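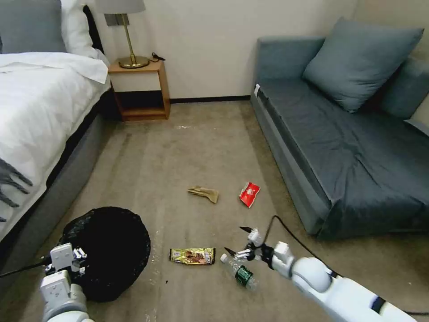

Guest rooms wanted for the June walking weekend

The Distalby to Zilledstead walk is back, and this year it's three days long! The route follows the old Ouellet rail bed for most of the way, then drops down to the river at Fosto and climbs back up through the orchards. It's 30 miles in all, so ten a day, and most of it is flat enough that you can talk the whole time (and people do).

We have 154 walkers signed up as of 2025-04-18, which is a wonderful number and also a bit of a puzzle, as the inn at Fosto is small and the campground doesn't open its upper field until July. So we're asking again for hosts. If you live in Distalby, Fosto or Zilledstead and have a spare bed, or a sofa that a tired person could stretch out on, please think about putting a walker up for a night or two.

Hosting is easy. Walkers bring their own towels and will be out of the house by eight each morning. You don't need to cook, although last year several hosts did, and we are still hearing about the rhubarb cake. A bed with clean sheets, a lamp to read by and somewhere to put down a glass of water will make someone very happy after ten miles. Boots stay on the porch.

If you have pets, tell us on the form and we'll match you with people who like them. Same goes for stairs – a few of our walkers would much prefer a room on the ground floor by the second night.

What's new on the route

The footbridge below Ouellet is open again after two years, so no more detour along the highway. Hooray! The new deck is wide enough for a stroller, and the view up the valley from the middle is the best on the whole walk. There's a bench on the far side where we'll have water and orange slices on day one.

Day two now starts at the grain elevator and not at the school, which saves everybody a dull half mile of parking lot. The lunch stop is at the Fosto fire hall, with soup, bread and two kinds of pie. Please tell us early if you don't eat meat or wheat, as the soup gets made in one very big batch the night before.

Day three is the hilly one. Take it slow through the orchards, and keep to the mown strip so we're invited back.

Shirts and money

Shirts are green this time and cost the same as last year. We're also trying to raise $400 for new trail signs between Fosto and Zilledstead, where the old ones have faded so much that even regulars have gone left at the pump house. There'll be a jar at every lunch stop.

Host forms and walker forms are at the library desk in all 3 towns. Drop them in the green box when you're done, and put a phone number on them – we had a few last year with no way to call back.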